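Section 4: Leveling and Anchoring the Astholm Bench

Before you start, put the bench where you plan to keep it. It gets heavier every time you move it.

1. Turn the bench upside down on a blanket or a patch of lawn you don't care about.

2. Screw one foot into each leg by hand until it stops, then back it off two full turns. You will want those turns later.

3. Set the bench upright and lay a level along the seat, front to back first. Adjust the rear feet until the bubble behaves.

NOTE: Patios slope away from the house on purpose. If yours is off by more than 12 mm from end to end, use the Gashi shim pack (part 1107).

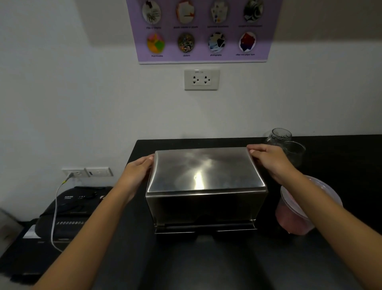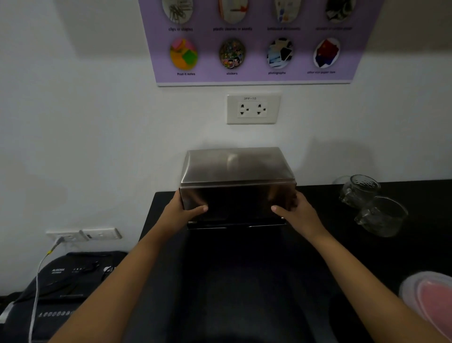
Both views: hands on the stainless steel box, black countertop.

4. Tighten the lock nuts with the wrench from bag C. If bag C is missing, check bag B — the packing line has its moods.

5. On decking, drive one anchor screw through each rear bracket. On pavers, skip the screws and use the strap kit.

CAUTION: Do not sit on the bench between steps 3 and 4. It will let you, and then it won't.

6. Wait 24 hours after oiling before putting the cushions on. Our finisher, Spyros Ionescu, says 12 is plenty, but he doesn't answer the returns line.

Check the lock nuts again in April. For the matching side table, go to Section 5.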